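Reading time: 4 minutes

January 30, 2018

Back ached a bit this morning, so I did the sensible thing and spent six hours hunched over a table with my arms out in front of me. We are sorting electrical bits this month. Pick it up, put it in the tray, lift away, stop. Then I press the pedal, the file gets its number and I muddle everything up again for the next one. I got 91 good runs done before I packed up, which is my best day since we moved into the Predosgate unit, and I'm a little bit smug about it.

The running total on the whiteboard says 3,427. I remember when I started in June and we all thought a few hundred would be plenty! Somebody had read something, I think. Anyway the number we're aiming for keeps creeping up and I've given up asking what it is.

I do like this set more than the last one. The last one was cloths, folding and unfolding little cloths, and I got to the stage where I was folding them in my sleep. Switches and buttons have a bit of character. They roll (the round lights especially), they've got a heavy end and a light end, and if you grab the stop button by its cap it swings about like a fish. You want the block end. I must have written "block end" on about four sticky notes by now and they all keep falling off the monitor.

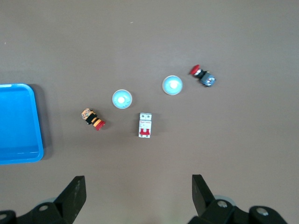

Five on the table, tray on the left. The view from the wrist camera.

I keep having to remind myself that the wrist view is what it learns from. When I'm sitting there I can see the whole table, the tray, my mug, the clock, and I know perfectly well where I'm going next. It only gets what's between and beyond the fingers. So I've started glancing at the little screen before each grab, and if I can't see the part properly on there I back off and come at it again. It's slower, but the runs look much nicer when you play them back. Less of that horrid last-second swerve.

The breaker is the one I'd been dreading and it was fine today. It's narrow, so you can close on it nicely from either side, but only if you've got the wrist turned square first. I used to turn and drop in one go and clip the top of it. Now it's turn, wait, drop. The two pale blue lights are easy, except that they look the same as each other and I never know which to take first. Esier (our logging program, named after goodness knows what) wants me to say which one I'm going for, so I've settled on whichever is nearer the tray. There's no rule about it in the guide. I shall write one in and see if anyone objects.

Had to bin 2 this afternoon. One was my own fault, I sneezed on the way down and the arm sneezed with me. The other had a big gap in the middle where the picture just froze and then caught up with itself. That's the old cable again, I'm sure of it. I've put it on the list for the third time, with underlining.

There was a long message from the Skondmont lot before lunch. They're doing the same task on their own table and they've sent over 793 runs for us to look through, and oh dear, they are so tidy. Everything spaced out in a row, every time. Lovely to watch but I can't see it being much help when somebody tips a box of parts out in a heap. I said so, as politely as I could, and suggested they try closing their eyes when they lay things out. That's how I do it! Well, nearly closed.

We ran Văduva for twenty minutes at the end, the version trained on everything up to last week. It went for the red end of the push-button three times running and then sat above the tray with nothing in its fingers, opening and closing them. I'm afraid I recognised that, it's what I do when I've lost my place. I'd better watch that tomorrow. Can't be teaching it my fidgets.

Things for the morning: wipe the table down, new sticky notes, ask about the cable, find the flatter cushion. And try a few with the parts closer in to the tray, as I've got hardly any of those and it always looks lost near the rim.

Too tired to cook. Toast, then bed.

Contact | Copyright 2018, all rights reserved | Back to top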